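Killside Robotics Club > Project Logs > Table clearing with the humanoid

kdimitrov
Posted 4:20 PM
OK we finally have a full set for the table task! 168 runs since January, all teleoperated, Delphine and me swapping off whenever one of us got tired. The left hand is getting so much smoother on small stuff like the toothpaste tube.

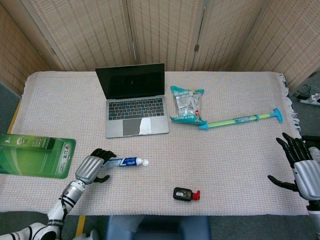 My plan is to train on everything, bad grabs included, and see what we get before the Drerby meet. I can't wait!!

statov_fan
Posted 4:41 PM
Very cool. I'd drop the bad grabs though. We kept ours last year and the arm learned to hesitate.

delphine_b
Posted 5:02 PM
I'm with Kalliopi on this one. Some of those have a great recovery in them (run 20, my favorite), and I want it to learn that part.

statov_fan
Posted 5:10 PM
Recoveries sure, keep those. A plain miss teaches it to miss.

kdimitrov
Posted 5:33 PM
Fine, we'll train it both ways and compare :) Anybody at Pennington have a spare GPU for 4 nights?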